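3.2 Paper and marks

I got hooked on this question back in February, when Thanakorn Sukprasert and I were sorting old letters and kept arguing over which spots were ink and which were just age. So we picked a plain white stock (we call it Gudis) and worked on big flat sheets.
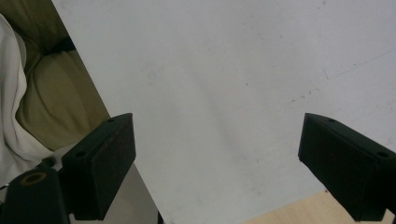

Figure 4. White surface, upper side.

Brown marks were the ones we fought over most! Short strokes packed close together read as writing to me, while Gerardo Vitale tends to call them smudges, and stray specks make it worse.

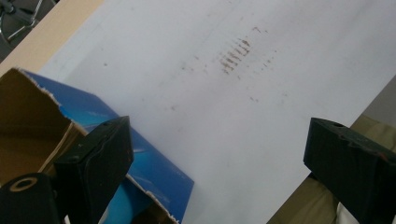
3.3 Reading the sheets

We each read every sheet alone, then compared notes over coffee. I went in sure I'd win, and I didn't. 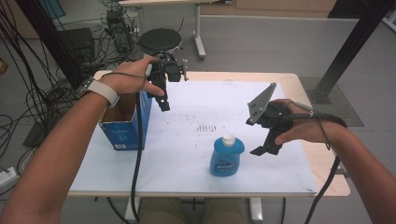
Figure 5. White sheet on the light wooden table.

Faint dots got the most changed answers, mine included, so we score them separately in Section 4.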